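**Equipment planning for two-arm home robots** covers the choice, costing and scheduling of hardware bought for household work with soft furniture, such as moving chairs and arranging cushions. It is usually done before a supplier is chosen and reviewed once a year.

## Scope

A basic purchase list has two arms, a gripper for each, a base or fixed mount, cables, and a head camera. Furniture and cushions are listed separately as test goods. Gradero, a furniture rental firm, puts them under consumables and replaces upholstered pieces when the fabric wears. Jurnisa, which sells refurbished arms, advises buyers to price spare gripper fingers with the first order. 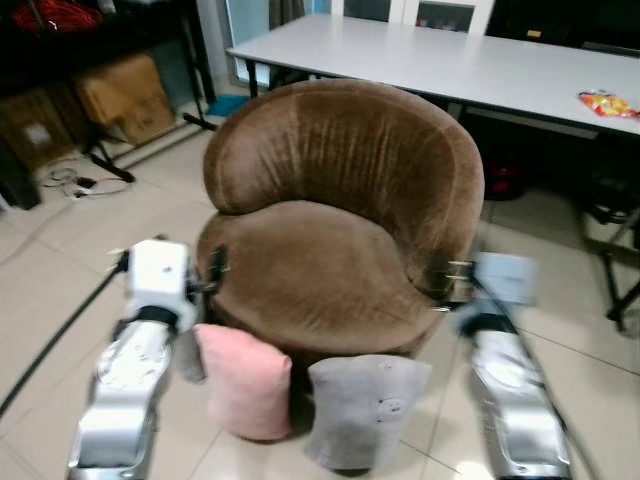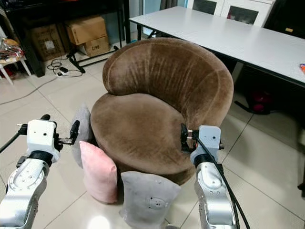
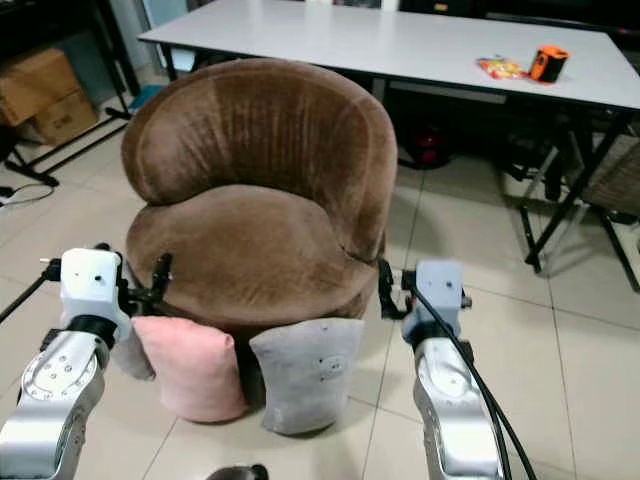
*Two-arm work at a brown velvet tub chair, with pink and gray cushions against its base.*

## Budgeting

Costs are commonly split into purchase, setup and upkeep. In the 2024 plan written by Ghazal Salehi for the Hegde workshop, setup was set at $4,000 and the yearly allowance for fingers and cables at $1,755. Test furniture had its own line of $126 per chair. Cushions were bought from the general supplies account. Staff time was left out of the plan and added in August, after the first quarter's hours had been logged.

## Space and scheduling

Floor space is measured with both arms fully extended, and cable routes are drawn on the same plan. Hard floors are easier to clean, but light chairs can slide on them when pushed from one side. Tímea Szűcs, planner for the Miletti project, booked 100 hours of floor time before ordering a second pair of arms. Her schedule kept separate days for repairs and for changing the furniture.

## Leasing

Short leases are used when the work will last less than a year. The lease should state who pays for worn fingers, damaged cables and return shipping.

## See also

- Gripper maintenance
- Total cost of ownership
- Upholstery testing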